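Subject: Re: [clostville-allotments] Soft fruit order for April

> Has anyone used Komberg for bare-root raspberries? They want 72 for the
> lot and I'm wondering if it's worth it.

Hello all,

Oh yes, we had ten canes from them last spring and I was ever so pleased with them, though do soak the roots overnight (I forgot, and they sulked until June!). Skolano are a bit cheaper but the postage stings. If a few of us went in together we could probably share a bundle, and I'd happily take seven myself.

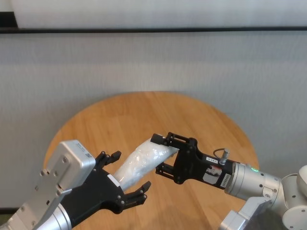 Wrapped bundle over the round table

Let me know by the end of the month if you'd like some.

Warmest wishes,
Plot 80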